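Smallholders' Board > Grazing and Forage > Chicory in a pig ley, worth it or not?

tworidges
Posts: 300

I have 36 weaners coming in April and want to reseed the bottom paddock before then. The Tillia mix I used last time was mostly ryegrass and white clover, and the pigs had the clover out in a fortnight and left the rest to go stemmy. I am thinking of putting chicory in with red clover and dropping the ryegrass by half. Soil is heavy, pH a bit under six, and it lies wet until spring.
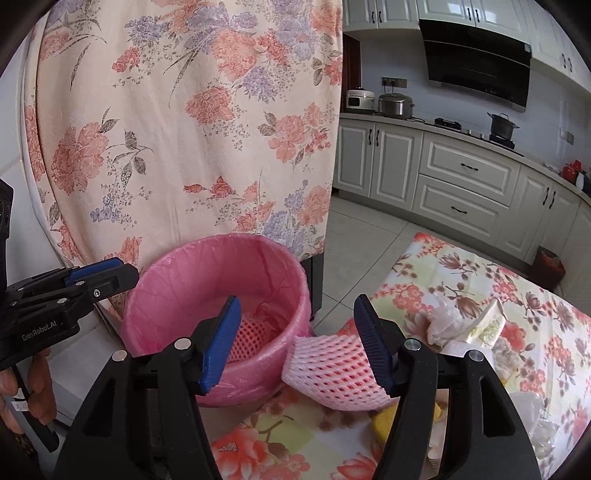
The other option is to leave it as it is and topdress with clover seed. That would be cheaper but I don't think it would take in that sward. Has anyone grazed pigs on chicory for more than one season?

mudlane
Posts: 1036

Three seasons here. It does well on heavy ground once it is up, but it wants lime first. Under six is too low for the red clover as well. Get that sorted before you spend anything on seed.

Don't let them on until the plants have seven or eight leaves, and move them before they start rooting. Once a pig has learned there is a fat root under there it will dig the lot.

oldhurdle
Posts: 2863

I'd disagree with the whole idea. Chicory is a sheep crop. I put it in for sows on the Weramano side of the valley and by August it was bare soil and docks. Plantain and a tough grass would serve you better, and you can put the money into fencing.

mudlane
Posts: 1036

How long were they on it at a time?

oldhurdle
Posts: 2863

Ten days, sometimes two weeks.

mudlane
Posts: 1036

There's your trouble then. Mine get three days and it rests for a month. Any ley would be bare after two weeks of sows.

oldhurdle
Posts: 2863

My old grass ley wasn't. Not everyone can shift fence every three days with a job to go to.

tworidges
Posts: 300

I could manage every four or five days. I have a Clarkik energiser and enough posts to split the paddock into six strips. Water is the awkward bit, as there is only the one trough by the gate.

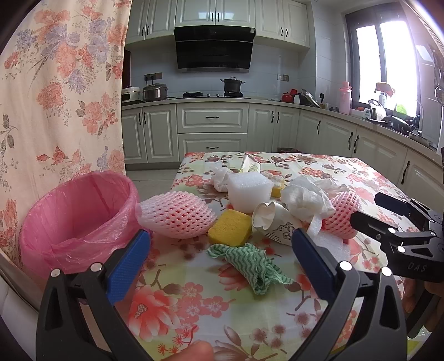 On the lime, I can get a load delivered but the lorry won't get down the track before March. Would that be too late for a spring sowing?

beckfoot
Posts: 36

Not too late, but you won't get the full benefit in the first year. We limed in March and sowed in May and the clover was patchy until the second summer. The chicory was fine.

It does mean your weaners will be there before the ley is. Have you somewhere else to put them until July?

tworidges
Posts: 300

Only the orchard, which they would wreck.

oldhurdle
Posts: 2863

Then do half the paddock. Keep the pigs on the old grass and reseed the other half. If it fails you have only lost half the seed.

mudlane
Posts: 1036

I agree with that. For water, run alkathene along the fence line and use a small drinker you can drag. Amoah do a low one that they can't easily tip.

tworidges
Posts: 300

Half it is. I'll do the top three strips as they dry out first, and get the soil tested again before I order the lime. Will post the results when they are back.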